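Why Do Things Get Scratched?

Drag a key across a plastic ruler and it leaves a line. Drag the ruler across the key and the key looks the same as before. The difference is called hardness. A hard material can scratch a softer one, and the softer one cannot scratch it back.

What a scratch is

A scratch is a tiny ditch. When a hard point is pushed along a softer surface, it ploughs some of the material aside or breaks small pieces off. Smooth surfaces send light back in one direction, so they look shiny. The sides of a scratch send light in many directions, so the line often looks paler than the surface next to it.

One scratch does very little. Thousands of scratches make a surface dull. This slow loss of material is called wear, and the kind made by scratching is called abrasion.

Where wear happens first

Wear is greatest where things touch most often. The stone steps at Bonley Museum were once flat. Each one now dips in the middle, where most people put their feet. The deepest dip is almost 30 millimetres. Near the walls, the stone is still level.

Floors wear faster when there is grit on them. Grit often contains quartz, a mineral harder than most metals and plastics. A shoe with grit under it works like sandpaper. A doormat removes some of the grit before it reaches the floor.

Paint and other coatings

Many objects have a thin coating on the outside. Paint on metal keeps out air and water, which together cause rust. A coating can wear thin, or it can come away in flakes. Flaking starts when the coating no longer sticks well to what is under it.

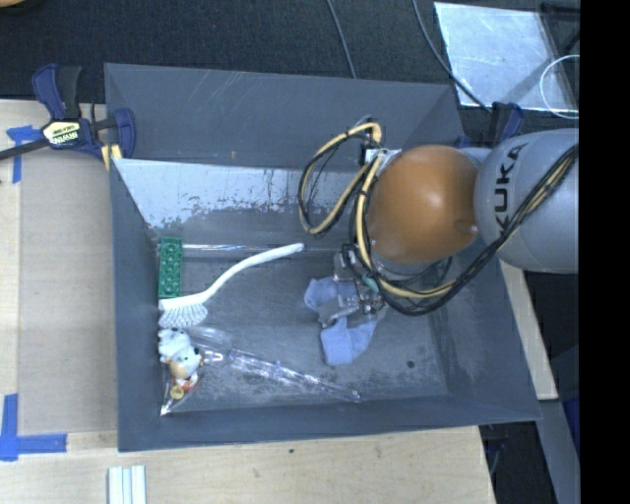
Once a flake has lifted, its edge can catch on things that pass over it. Water may also creep underneath. For this reason a bare patch usually grows from its edges outwards – the middle has nothing left to lose.

Try it yourself

You will need 2 old plastic lids, a spoonful of dry sand and a piece of cloth.

1. Rub the first lid with the clean cloth 30 times.
2. Put the sand on the second lid and rub it 30 times, pressing gently.
3. Wipe both lids and tilt them under a lamp.
4. Compare how well each lid reflects the light.

Do not use your fingers to rub the sand, and keep it away from your eyes.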